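Our Open Day at Leltbridge: The Gallery

We use cookies to remember your preferences. By continuing to browse this site you agree to our use of cookies. Accept | Manage settings

Well, what a day that was! We had 586 people through the doors at Leltbridge over the course of the open day, which is a good deal more than we had planned for (the parking lot will bear me out), and I want to thank every one of you who came, asked questions, and waited so patiently for a turn near the front. Some of you drove over from Kumthorpe, a trip of 80 miles, and we hope the coffee made up for it.

The robot demonstrations ran all day in the main lab, and the favorite by a long way was the household objects bench, where the arms from the Fito project get to practice on the kind of thing you might have on a shelf at home. Glass is the part everybody wants to see, and I can't blame them. I held my breath too.
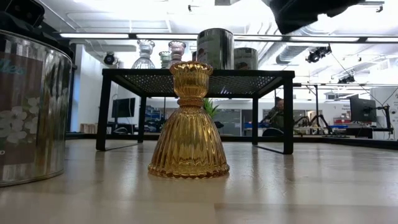 An amber glass candle holder at the household objects bench, with vases and silver cans on the black mesh table behind.

I had a soft spot for the candle holder, I must say. My grandmother kept one a bit like it on her piano and we were never allowed to touch it, so you can imagine how I felt about handing such a thing to a machine! The ribs and the crimped edges make it a lovely piece to look at and a fussy one to grip, and several visitors asked very good questions about where you would even begin to take hold of it.

The talks in the Horgan room filled up early, and we added a second session for those who missed out. We are hoping to hold a smaller evening in February, with seven short demonstrations and a little more room to sit down.

Sign up for our newsletter and be the first to hear about upcoming events. Enter your email address. Subscribe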